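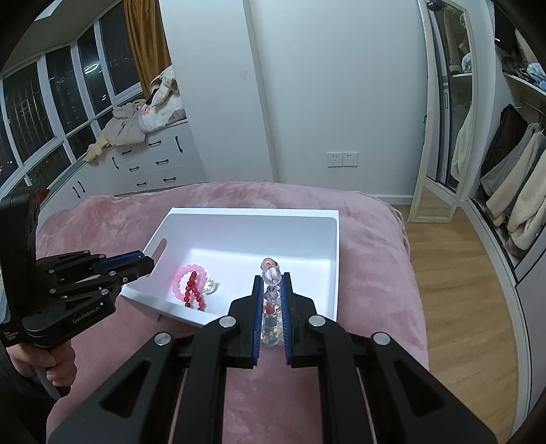

Print this page | E-mail this page

Teaching Small Jewelry by Hand

Bracelets are a lovely thing to teach with, and also a stubborn one, so give yourself a whole evening and don't plan on anything else. At Gollusport we use handheld grippers for this - you hold one in each hand, do the job yourself, and the robot learns later from what the grippers recorded.

Set out a shallow tray on something soft. A bed with a fuzzy blanket does very nicely, and beads that slip won't go bouncing off across the floor. Put in two or three pieces that don't look alike, say a string of plain round beads, a clear beaded one and a little pendant.

Start each take with both grippers open and well above the tray. Come down slowly, close on the strand, and wait for a slow breath before you lift. Beads like to roll between the finger pads, so if there is a bigger bead or a charm, take hold just beneath it and let it sit above the tips. Squeeze only until the strand stops turning.

Keep the other hand nearby but out of the way until you need it. I used to let mine wander in front of the work, and I lost 85 takes from one batch that way before I learned to park it off to the side!

Lay the piece back in the tray, open up, and return to where you began. Then move things a little and go again. If you drop one, pick it up with the gripper and carry on - those takes are worth keeping too.

We ask for 200 good takes per tray. Our Tirnach set has over 1,988 now, most of them done after supper with the lamp on. Save each batch before you change trays.

Print this page | E-mail this page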